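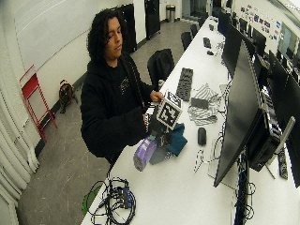 *Fig. 1. Handheld tool with marker cube, held over the teal cloth.*

## Session 8: When the tracking says it's fine

Reading before Friday: the Trotia incident report, pages on pose estimation only. Skip the executive summary. It blames "operator variation," and I'd like you to form your own view first.

### The fault

Frans Martens and Abimbola Shehu trained a cloth-folding policy on 819 demonstrations recorded with a handheld tool. On the arm, the policy folded well enough for most of a morning. Then it drove the fingers down into the table at speed. The force limit tripped, a finger mount cracked, and no one was hurt. Ebuka Sani had a hand on the stop button but says he pressed it after the arm had already halted. Keep that in mind when someone offers you "a supervised system" as a safety argument.

The report's first explanation was bad demonstrations. I don't buy it. Blandine Bailly replayed the set and found more than 300 with a sudden jump in the tool's recorded tilt, often lasting only a frame or two. A person's wrist can't do that. The software logged every one of them as valid.

### Where the jump comes from

A flat square tag seen small, or nearly face-on, can fit two different tilts almost equally well. With noise in the corners, the solver may pick one in this frame and the other in the next. The position barely changes. The orientation flips, and because the fingertips are offset from the cube, the computed fingertip point swings with it, sometimes to below the tabletop.
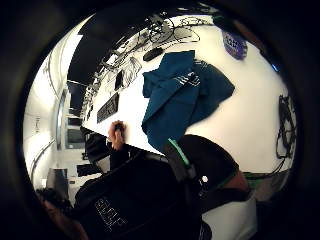 *Fig. 2. View from the camera on the tool: cloth in the middle, cables along the far edge, the operator's body filling the lower half.*

People like to say the tool camera will catch this. Look at Fig. 2 and ask what it would take. The lens bends the table edge into a curve, cloth has no fixed shape to measure against, and a good part of the view is the operator. You could still compare image motion with tracked motion - a flip with no matching movement in the picture is suspect - but the Trotia pipeline never made that comparison. It stored both streams and trusted one.

### Why a cube

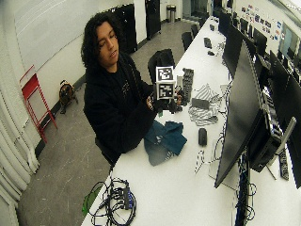 *Fig. 3. Two tagged faces toward the fixed camera.*

Two faces solved together, with the cube's geometry known, usually remove the ambiguity. That's the standard answer and it's a decent one. My complaints:

- It holds only while two faces are being read. A hand or a turn of the wrist can leave you with one.
- If the solver treats each face separately and averages, you've gained very little. Trotia's did.
- A badly measured cube gives a steady wrong answer, and steady wrong answers pass smoothness filters.

### For Friday

1. Propose a check that rejects a flipped pose using the tracked data alone. Say what good data it would also throw away.
2. The vendor's fix is to collect 2000 more demonstrations. Argue for or against, with the flip rate unchanged.
3. Where would you put a hard limit on fingertip height: in the dataset, the policy output or the arm controller? Aisling Ó Gríofa will defend the controller. Come ready to disagree with her.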